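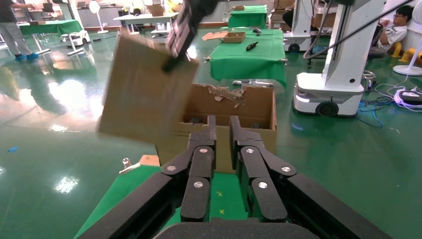

An open cardboard box on the green table cloth. The top edge is ragged, with torn scraps at the back.

Tastano safety box cutter, after 3 months of use

I sell second-hand books from my home, and I open and cut many boxes. Before, I used a kitchen knife, and my wife did not like this. In January I ordered the Tastano cutter from the shop Miltside. I paid 23 dollars with shipping. It is not cheap for a small knife, so I want to write what I think of it.

The handle is the best part. It is a little rubbery and it fills my hand well, and I have quite big hands. My previous cutter was an Imhof with a thin metal body, and after one hour it made a red line on my palm. With the Tastano I have no such problem. The slider sits on top, so it works for left hand and right hand. My daughter is left-handed and she says it is comfortable.

The blade goes back inside when you release the slider. At first I found this annoying. When you cut a long side you must keep the thumb pressed all the time, and the spring is strong. After two weeks I was used to it. Now I would not give to my daughter a cutter without this spring.

On tape it is excellent. On one layer of cardboard it is also very good, if you pull slowly and keep a low angle. On double wall cardboard I am less happy. The blade comes out only a short way, so I need to pass two or three times on the same line, and the second pass does not always follow the first. If you cut mostly thick boxes, I think the Skimel with the long blade is a better choice. I tried one at a friend's house and it went through in one pass, but it has no spring.

Changing the blade is easy, without a screwdriver. You press the gray button and the side opens. The instructions show this with a very small drawing, and I needed some time to understand which button they mean. One spare blade is inside the handle. I kept a count for this review: the first blade opened 324 boxes before it started to pull on the tape. I find this a good result.

One more bad point, the belt clip. It is plastic and it broke in the second month. Miltside answered my message politely but they do not sell the clip alone.

I give four stars of five. I would buy it again for tape and normal boxes.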